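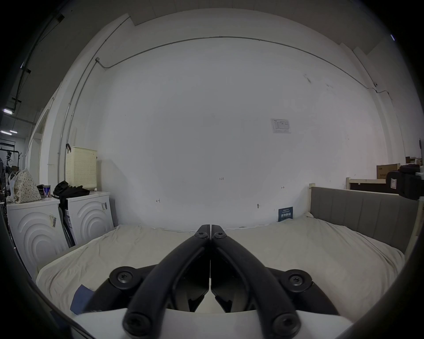

구김이 간 미색 이불이 덮인 침대.

알시데스 무뇨스 감독을 처음 만난 건 오르키츠 체육관 뒤편의 좁은 사무실에서였다. 약속 시간보다 한참 일찍 도착한 나에게 그는 차부터 권했고, 그 차가 다 식도록 배구 이야기는 꺼내지도 않았다. 고향의 감자 농사며 무릎 수술 이야기, 딸이 보내 준 운동화가 한 치수 작다는 이야기까지 다 듣고 나서야 우리는 겨우 여자 배구단 데토우의 지난 시즌으로 넘어갈 수 있었다.

데토우는 산간 도시의 작은 팀이다. 등록 선수는 19명, 그중 배구만으로 먹고사는 사람은 없다. 주장 플로르 비예카는 새벽마다 빵집에서 반죽을 치고, 세터 데이시 타이페는 초등학교에서 아이들을 가르친다. 그런 팀이 지역 리그 결승까지 올라갔으니 도시가 들썩일 만도 했다. 4월 19일 결승전에는 관중 1,067명이 들어찼는데, 체육관이 생긴 뒤로 가장 많은 숫자라고 한다.

"긴장해서 첫 세트는 거의 기억이 안 나요." 타이페가 웃으며 말했다. "공을 올리면 누군가 때려 주겠지, 그 생각만 했어요." 상대는 3년 연속 우승을 노리던 라둘로비치였다. 첫 세트를 내준 데토우는 두 번째 세트부터 수비가 살아났고, 풀세트 접전 끝에 트로피를 들어 올렸다. 마지막 점수는 비예카의 평범한 밀어넣기였다. 본인은 더 멋진 스파이크로 끝내고 싶었다며 지금도 아쉬워한다(동료들은 그 이야기를 이제 그만 듣고 싶어 한다).

체력 코치 툴라니 마틀랄라의 이야기도 빼놓을 수 없다. 2년 전 팀에 온 그는 훈련량을 늘리는 대신 쉬는 시간을 손봤다. 원정 다음 날에는 늦은 오후까지 훈련을 잡지 않았고, 선수마다 잠든 시각과 일어난 시각을 공책에 적게 했다. 처음엔 다들 숙제 같다며 투덜거렸다는데, 시즌이 끝날 무렵에는 비예카가 빵집 근무를 한 시간 늦춰 달라고 사장에게 직접 부탁했을 정도였다.

우승 뒤에도 살림이 갑자기 넉넉해지지는 않았다. 단장 힐베르토 유판키는 후원사 엘텐트와 재계약을 논의하는 중이고, 47인승 버스는 여전히 오르막에서 힘겨운 소리를 낸다. 그래도 유소년 교실에는 아이들 36명이 새로 등록해서, 타이페가 퇴근 후에 일주일에 두 번씩 공 잡는 법부터 가르치고 있다.

새 시즌 준비는 6월에 시작된다. 헤어지면서 무뇨스 감독에게 목표를 물었더니 그는 한참 뜸을 들이다가 우선 리시브부터 다듬어야 한다고 했다. 그러고는 나를 정류장까지 배웅하며 감자 이야기를 조금 더 들려주었다.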